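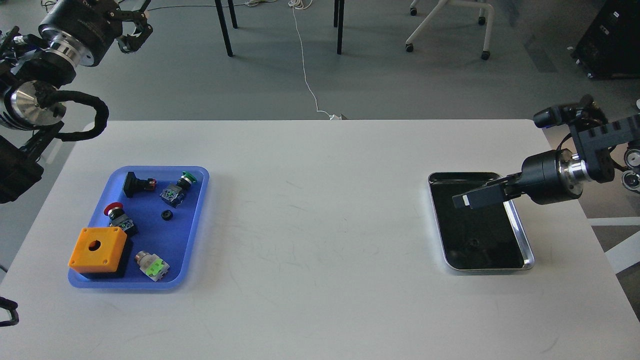 Control station parts in the blue tray, metal tray alongside.

Stores and Bench Notes: push-button parts

The Clerel bench now keeps its control station parts in kit form, one tray per station. The old arrangement, with heads in one drawer and contact blocks in another, produced too many mismatched sets at the Sunday stock check. Of the 42 sets pulled for the Plulen panels, 18 were short of at least one item. Most of those were short of a ring nut.

A kit for practice work consists of an emergency stop with a red mushroom head, a green push button, a black push button, a selector switch, the orange enclosure box on its black base, and a ring nut. Operators stay attached to their contact blocks while in the tray. Separate them only when a block is being replaced, and check the block against the kit card before refitting. Color alone is not a reliable guide to contact type across suppliers.

Lay the operators on their sides. A mushroom head left standing will roll when the tray is carried, and the screw terminals mark the plastic. The enclosure goes in a corner with the hole in its top face upward. Empty metal trays are for parts that have passed inspection and should not be used for incoming stock – this has come up twice with the Pavliuk deliveries.

Ring nuts 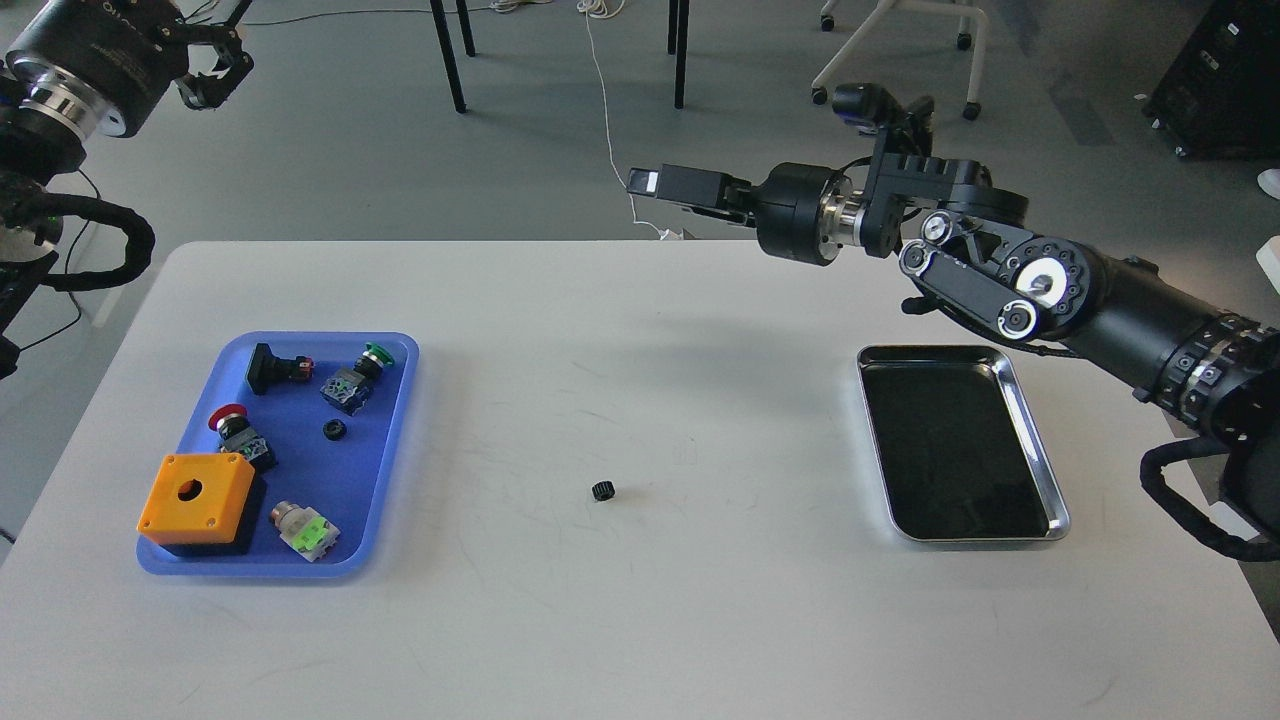 Knurled nut upright on the table, a black ring nut in the blue tray.

The nuts are the smallest parts in the kit and the easiest to lose. Before fitting, check the thread for burrs and run the nut onto the operator by hand for at least two full turns. If it binds, back it off and start again. Do not force it with pliers. The nut wrench is on the hook at the end of the bench and goes back there after use.

Spare nuts are in bin 58. The minimum holding is 4 bags; when the last of these is opened, put a reorder slip in the Vekon folder.

Kit cards for the two-button stations will be reissued in June. Until then use the existing cards and write any substitution on the back – part number first, then initials.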